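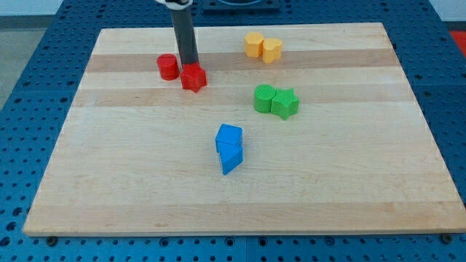 Attachment 1: Shape blocks grouped by color on the maple board.

Early Learning Materials Forum > Sorting and Matching > Block sets on a wooden work surface

hrissanen_lullik
Members are invited to comment on the arrangement attached. Lullik is revising its sorting guide in November, and the present draft asks that blocks be paired by color, as with the red cylinder and red star. My concern is the board. The striped grain may distract younger children.

m.ranjbar
I would retain the board. The stripes are pale and the blocks are strongly colored. Our center has used a similar surface for 13 months without difficulty. I do question the grouping – a child who sees green beside green has no reason to consider shape at all.

RTello108
I respectfully disagree with the previous member. Color should be settled first. Shape may follow in a second session, with the cylinders gathered together and the stars and the heart set apart.

m.ranjbar
That sequence is reasonable for age 2. It is less suitable for the older group, who will finish in under a minute and begin stacking.

A_Guimaraes
May I ask whether the board is fixed to the blue table? Ours slides whenever a child leans on it.

hrissanen_lullik
The board should not move during use. A thin rubber mat underneath is acceptable under the current guide. Please do not use tape, as it marks the maple.

RTello108
Page 4 of the draft still permits tape.

hrissanen_lullik
Thank you. The page will be corrected. Comments on the order of color and shape remain open.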